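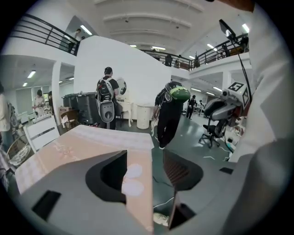

Want to get paid to teach robots how to do chores? (Yes, that's a job now.)

Updated in June

Hi! I'm Eilidh McIver and I run the collection floor at Koltirel. We're looking for people to come in for shifts and do everyday household stuff with a gripper in their hand while it records what they do. Pick up a box, put it on a shelf, clear off a table, hang a towel, find the lid that goes with the jar. If you've ever put groceries away you've got most of the skills already, and I can teach you the rest before lunch.

I've been doing this for a while and I still like it, so let me tell you how a shift goes and you can decide if it sounds like you.

You show up at 8:45 at our building on Clergate, drop your stuff in a locker and grab a coffee. At 9 we hand out the task cards. A card might say something like "move the gift box from the table to the chair, lid facing up, then bring it back." You do it with the hand-held gripper, which you squeeze to close and let go to open. Then you do it again. And again, only now the box starts in a different spot, or it's turned sideways, or there's a mug in the way. The robot learns from all of those runs put together, so we want lots of normal, slightly different ones and we really don't need you to be perfect! If you drop something, say "drop" out loud, pick it up and keep going. Drops are useful to us. What we can't use is somebody rushing, or grabbing things with their free hand out of habit (everyone does this on day one, me included, and I still catch myself).

There's a second job on the same floor, and you can tell me if you'd rather do that one. It's remote control. You sit at a station and drive a robot arm with a pair of handles while you watch it on a monitor. It's slower and fussier, and people who play a lot of video games tend to think they'll be great at it and then spend a whole afternoon missing a sponge. Hammad Mughal trains everyone on the arms and he's very patient. The people who end up best at it sew, or ice cakes, or fix watches, that kind of thing. We start everybody on the hand-held side for two weeks and then you can try out for the arms if you want to.

Who we want

Pretty much anybody 18 or over who can stay on their feet for a good part of the day and doesn't mind repetition. I mean it about the repetition. We're aiming for 3,000 good runs on the new Painemal task set, and a lot of them are going to feel like the one before. Some folks find that relaxing and put on a podcast (one earbud only, please, so you can hear us call out). Others are climbing the walls by ten. You'll know which one you are pretty quickly and there are no hard feelings if it isn't for you.

The hand-held gripper gets heavy by the end of the day, so if you have wrist or shoulder trouble, talk to me before you apply for that side. We switch hands, we take breaks, and you're never on it for more than 52 minutes at a stretch. Left-handed people, PLEASE apply. We're short on lefties and the robot needs to see it done both ways.

You don't need a degree or any coding. You do need to be able to follow a card exactly as it's written and tell us when the card is wrong, because sometimes it is, and I wrote it.

The boring but important part

Pay is hourly and it's the same rate on both jobs while you're training. It goes up once you've passed your second check. Morag Crichton in the office will send you the pay sheet before your tryout so you aren't guessing. Shifts are four or six hours, mornings or afternoons, and you can do as few as two a week. Breaks are paid. Training is paid. The tryout is paid too, even if we don't end up asking you back.

You'll be recorded while you work. The gripper has a camera on it, so your hands, your sleeves and whoever else is on the floor will be in the video. Faces get blurred before anything leaves the building. You'll get a form about it with your tryout packet, so read it and ask me anything you like before you sign. If being on camera at work bothers you, this won't be a good fit, and I'd hate for you to find that out on your first morning.

Wear closed-toe shoes and something you can move in. No dangly bracelets, they catch. We have a fridge and a microwave, and the bus stops right outside (the 8:20 gets you here in time, the 8:40 doesn't).

How to apply

Send a note to the hiring inbox on our contact page with "FLOOR" in the subject line. Skip the resume if you don't have one handy. Just tell me:

your name and the best way to reach you
mornings, afternoons or either
left- or right-handed
something you do with your hands, paid or not (knitting, drywall, diapers, whatever)

Fergus Swanson books the tryouts and he'll write back with a time. It takes 90 minutes, you'll get to try the gripper and you'll meet whoever's on shift. If you worked with us on the Jisteo kitchen tasks, say so in your note and you can skip straight to the card training. I'd love to see some of you back!

We're filling the afternoon shifts first. Mornings are nearly full, but I do keep a list.

Eilidh

332 shares
26 comments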